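Clearing the Bed: Soft Toys and the One-Basket Rule

In the last issue we asked which part of the house gets messy again fastest. Kitchen counters came second. The answer we got most often was the bed, and in homes with children the thing on the bed was nearly always soft toys.

We received 93 replies, which is more than we usually get in the summer. Thank you to everyone who wrote in. Several of you described the same routine: the toys get moved to a chair at night, moved back to the bed in the morning so the chair can be used, and the bed never gets made properly. A few people had bought toy hammocks or hanging nets and given up on them. Small children can't reach into a net, and a net hung low enough for them to reach gets pulled down.

Shanthi Miah runs the home organizing classes at Niron and has been teaching a short session on bedrooms this summer. Her method is simple enough to print in full.

Start by stripping the bed down to the fitted sheet. Take off the comforter, the top sheet and any throw blankets and put them on the floor or over a door. Leave the toys where they fall. Small ones get caught in bedding and end up in the washing machine, so shake everything out over the mattress first.

Next, bring an empty basket to the bed and set it down on the mattress. Shanthi is firm on this point. People tend to carry toys to the basket a few at a time, stop halfway to do something else, and come back to two piles. With the basket on the bed, everything is within arm's reach and the job takes a few minutes.
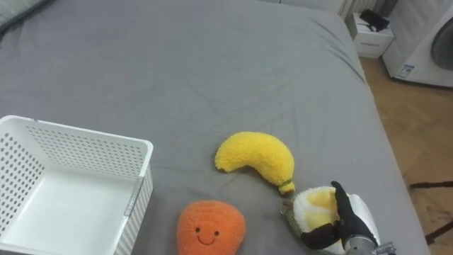

Pick up one toy at a time and check it before it goes in. Look for open seams, loose eyes and labels that are coming away. Anything that needs a stitch goes to one side. Anything that needs washing goes to the other side. The rest goes into the basket. When the basket is full, stop. Whatever doesn't fit is given away, put in storage, or swapped for something already in the basket. The child decides which.

For the basket itself, plastic with holes in the sides is a good choice. Air gets in, it wipes clean, and you can see a bit of what is inside. Skip lids. Wicker looks nice but catches on plush fabric. Choose a size that a child can drag when it is full.

Rattana Pongsiri, who took the class with her sister, wrote to say that the full-basket rule caused an argument the first evening and none after that. Her son now keeps 8 toys in his basket and has a bag of others in the hall closet. He trades them on Sundays. She also suggests keeping food toys together as a set, as the play fruit and vegetables get used in the kitchen as much as in the bedroom.

A note on washing. Check the label first. Most small plush toys without batteries or sound boxes can go in a zippered mesh bag on a cold, gentle cycle. Press the water out with a towel, reshape the toy by hand and let it dry on a rack. Fuzzy fabric goes flat or clumps in a hot dryer. A soft brush helps once the toy is fully dry. Toys with glued parts should be cleaned with a damp cloth only.

Once the basket is off the bed, pull the fitted sheet tight from the corners, starting at the head, and make the bed as usual. The basket goes at the foot of the bed or under a window, on the floor, where it can be reached without help.

Shanthi is repeating the bedroom session at Niron in August. There are nine places and the class lasts two hours. Bring one bag of toys from home if you would like to practice on your own things. To sign up, reply to this newsletter with your name and a phone number.

Next issue: linen closets, and what to do with single pillowcases.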